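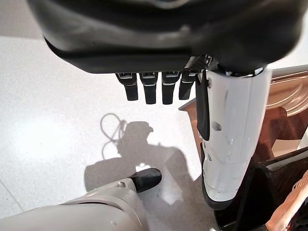
마지막 수정: 9월, 오후 11:42 (글쓴이가 본문을 고침)

로봇동아리 게시판 > 2학기 프로젝트 > 손목 카메라 팀

제목: 손목캠 화각 이대로 갑니까 (투표 아님, 하소연임)

글쓴이: 나사하나남음
오늘 손목캠에서 뽑은 첫 화면 올립니다. 보시다시피 우리 로봇은 자기 손을 참 좋아합니다. 위쪽은 손 하우징이 다 먹었고 초점도 안 맞습니다. 오른쪽은 흰색 마디가 대각선으로 내려와서 또 먹었고요. 바닥에 있는 물건을 집는 과제인데 정작 바닥은 왼쪽과 가운데에만 겨우 남아 있습니다.
브래킷을 다시 뽑을지, 이대로 학습 데이터를 모을지 정해야 합니다. 에피소드 목표가 1,000개라서 중간에 각도 바꾸면 그 전 건 다 버리는 겁니다. 의견 주세요. "느낌상 괜찮은데요"는 의견으로 안 칩니다.

답글: 브루멘트장학생
느낌상 괜찮은데요.

답글: 토크부족
손가락 네 개 끝까지 다 보이잖아요. 집기 과제에서 그거면 된 거 아닙니까. 작년 팀은 손가락 끝이 화면 밖이라 물체가 닿았는지 안 닿았는지 로그 보고 점쳤습니다. 하우징이 좀 나오는 건 어차피 매번 같은 자리니까 모델이 알아서 무시합니다.

답글: 나사하나남음
@토크부족 "모델이 알아서"라는 말이 우리 동아리 예산보다 많이 쓰이는 것 같습니다.

답글: Ville_H
교환학생 빌레입니다. 한국어 어색하면 미안합니다. 저는 하우징보다 그림자가 더 걱정입니다. 바닥 가운데에 로봇 그림자가 크게 있고, 왼쪽은 빛 반사로 거의 하얗습니다. 밝은 곳과 어두운 곳이 한 화면에 같이 있으면 자동 노출이 계속 흔들릴 수 있습니다. 노출을 수동으로 고정하고 나서 각도를 이야기하는 것이 순서라고 생각합니다.

답글: 토크부족
그림자는 데이터 다양성입니다.

답글: Ville_H
그것은 다양성이 아니고 커튼을 안 친 것입니다.

답글: 브루멘트장학생
빌레 한국어 하나도 안 어색한데

답글: 야간납땜
지나가던 하드웨어 쪽입니다. 그림자 위쪽에 고리처럼 말린 케이블 보이시죠. 바닥에 저렇게 두고 돌리지 마세요. 절반은 그림자에 묻혀서 세그멘테이션도 고생할 거고, 그 전에 누가 밟습니다. 정리하고 찍으세요. 배경에 가구 걸리는 것도 정리 대상인데 무거우면 뭐 어쩔 수 없고요.

답글: 나사하나남음
케이블은 인정합니다. 가구는 반짝거려서 저도 마음에 걸리는데 옮기자고 하면 제가 들게 될 것 같아서 말을 아끼는 중입니다.

답글: 므타딕싯
지도조교 맘타입니다. 각도 논쟁은 작은 실험으로 끝내세요. 지금 각도로 50개, 브래킷을 5도 기울여서 50개. 조명, 물체, 조종하는 사람 다 똑같이 두고 집기 성공률만 비교합니다. 그리고 왼쪽 아래에 들어온 검은 고무 끝 달린 부분, 동작 중에 화면 안에서 얼마나 움직이는지도 같이 봐 주세요. 손가락 바로 밑을 가리는 순간이 많으면 각도보다 자세를 먼저 고쳐야 합니다.

답글: 토크부족
5도로 뭐가 달라집니까. 할 거면 확 꺾어야죠.

답글: 야간납땜
확 꺾으면 손가락 끝이 나갑니다. 작년에 점치셨다면서요.

답글: 토크부족
...5도로 합시다.

답글: 나사하나남음
정리합니다. 노출 수동 고정은 빌레, 5도 브래킷 출력은 야간납땜님(지나가던 분이었는데 이제 팀원입니다), 케이블 정리는 저. 비교 끝날 때까지 본 수집은 보류. 저장 폴더 이름은 pukar_a, pukar_b로 나눕니다. "최종", "진짜최종" 들어간 폴더는 보는 대로 지웁니다.

답글: 브루멘트장학생
저는 뭐 하나요

답글: 나사하나남음
커튼이요.

답글: Ognjen.N
옆 팀 오그녠입니다. 흰색 마디에 자잘한 회색 자국들, 렌즈 먼지인지 표면 자국인지 확인하셨나요? 우리 팀은 렌즈 먼지를 물체로 라벨링한 적이 있습니다. 꽤 잘 검출되더군요.

답글: 나사하나남음
표면 자국입니다. 손으로 문질러 봤고 지문이 하나 더 늘었습니다. 렌즈도 닦아 두겠습니다.

답글: Ville_H
노출값은 위키의 카메라 항목에 적겠습니다. 커튼 치고 나서 측정할 것이니 커튼 담당자는 오후 4시 전에 와 주세요.

답글: 브루멘트장학생
4시 수업인데요

답글: Ville_H
그래서 4시 전이라고 썼습니다.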